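Last updated March 8, 2025

Two pairs of boots and no left foot to speak of

I play left back for a Sunday-league-standard side called Ileneck, and I use the word "play" generously. Last November I decided my boots were the problem. They were a pair of Vanars I'd had for so long that the toe had started to smile at people. So I went shopping, as a grown man with a mortgage and a bad knee will do when he can't face working on his crossing.

What I wanted was a plain black boot in a wide fit. What the shop had was a wall of things the color of sports drinks. The man serving me asked what kind of player I was, "speed" or "control," and I looked around to see if he was talking to someone else.

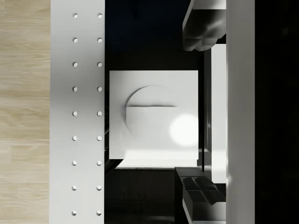 Eighteen holes in two tidy columns.

I bought the Awwad pair. They were light, they were orange, and they cost more than the first car I ever sat in (my uncle's, a bargain, later a fire). The box promised a "locked-in heel." My heel was locked in all right. By halftime of my first game I had a blister the size of a coin, and Elias Mahasneh, who plays in front of me and sees very little of my best work, asked why I was running like I was on hot sand.

Everyone told me to break them in. The advice on breaking in boots goes back centuries and none of it agrees. I was told to:

wear them around the house with two pairs of socks
stuff them with wet newspaper
stand in a warm bath with them on
stop being soft

I tried the first and the third. The bath was fine, if you like sitting on the edge of a tub on a weeknight reading the back of a shampoo bottle. The house was less fine. Studs on a kitchen floor make a noise that ends conversations, and I went down the two back steps faster than I have gone anywhere on a soccer field.
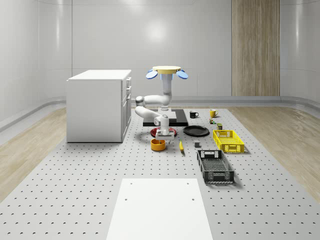

Work surface with kitchen items, wood flooring on both sides.

Around this point Sawsan Khoury, who keeps goal for us and has opinions about gear that she delivers at goal-kick volume, told me I had bought the wrong plate. I didn't know boots had plates. Mine were made for firm ground, and our home field is firm ground for maybe a couple of weeks a year. The rest of the time it's pudding. She wears a pair of Ellsides with a longer stud and has owned them for seven seasons. They look like something dug out of a riverbank and she has never once slipped in them, a fact she brings up whenever I'm lying down.

So I went back and bought Ellsides too. That made two pairs of new boots in one season, for a left back with one assist, and the assist hit me on the shin.

The bill for the whole adventure, counting socks, a tub of leather stuff I've opened once, and some gel heel cups that slid forward and spent a match under my toes, was $202. I could have had a lot of coaching for that. I could have had somebody stand behind me and shout "turn around" for an entire winter.

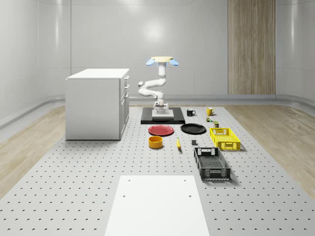 White arm with blue fingers, raised above the table.

In fairness to the Ellsides, they're good. I wore them straight out of the box, against all advice, and my feet were fine. They're a touch heavy. The tongue wanders off to the outside of the left boot and has to be dragged back every time the ball goes out. The laces are long enough to moor a boat, so I wrap them under the sole once, which my old coach used to say would ruin them and which has so far ruined nothing. They hold on wet grass, and I have stayed upright for most of 12 games. We lost plenty of those anyway, including one where I was upright and perfectly placed to watch all of it.

The Awwads live in my bag for the day the ground dries out. Elias has offered to take them off my hands for a price I found insulting, and then, after thinking about the blister, a little less insulting. 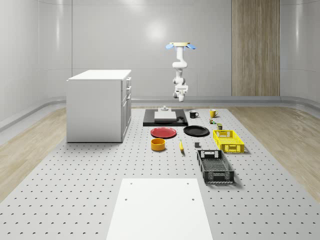
What I'd buy if I were starting over

The Ellsides, half a size up, in whatever color was on sale. Try them on late in the day with the socks you really play in, and bend your foot a few times before the clerk starts talking about speed. If your field is mud, get the longer studs. Skip the heel cups.

I'd hang on to the old Vanars as well. I threw mine out in a fit of optimism, and they'd have been perfect for mowing the lawn.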